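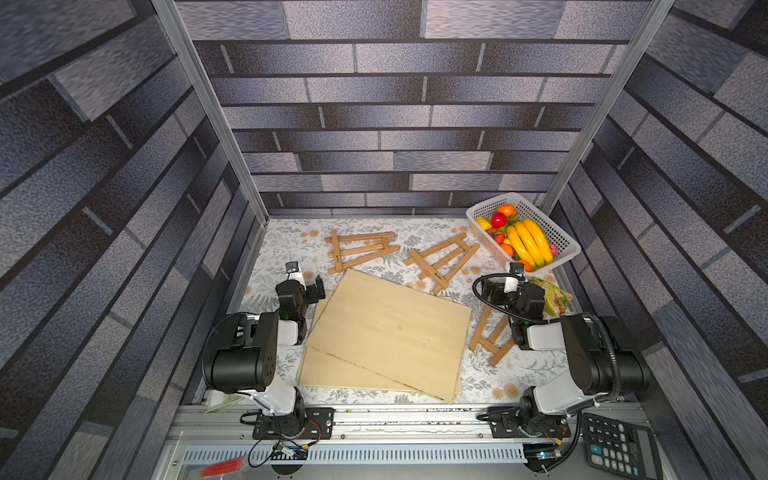 Week 4. Demonstrations: what are we collecting?

Notes for the Friday group. Read Tang's chapter on teleoperation first.

The usual claim is that 400 demonstrations of a task will get you a usable policy. Ask: 400 of what? If one operator did them all after lunch, with the easels laid out much the same way each time, you have one demonstration and a lot of copies. The Skoltdale set has this problem and its authors barely mention it.

Wallpaper and a patterned cloth are often offered as proof of variety. I am not convinced. Changing the brick print or the leaf print changes the pixels, and that may help the vision side a little, but the arms still do what the operator's habits tell them to do. Clutter is a better test – a basket of fake fruit near the work at least gives the wrist cameras something to be wrong about.

Thin boards and stick easels are awkward for two grippers. Expect failed grasps. Whether to keep them is an open argument: Sethi throws them out, Tzavaras keeps them with a label. I lean towards keeping, but have seen no fair comparison.

For Friday, in pairs:
Watch 11 episodes from the Sunlow folder without reading the labels.
Write down where each attempt begins and ends.
Swap with your partner and mark every place you disagree.

Bring the disagreements. I don't want an average.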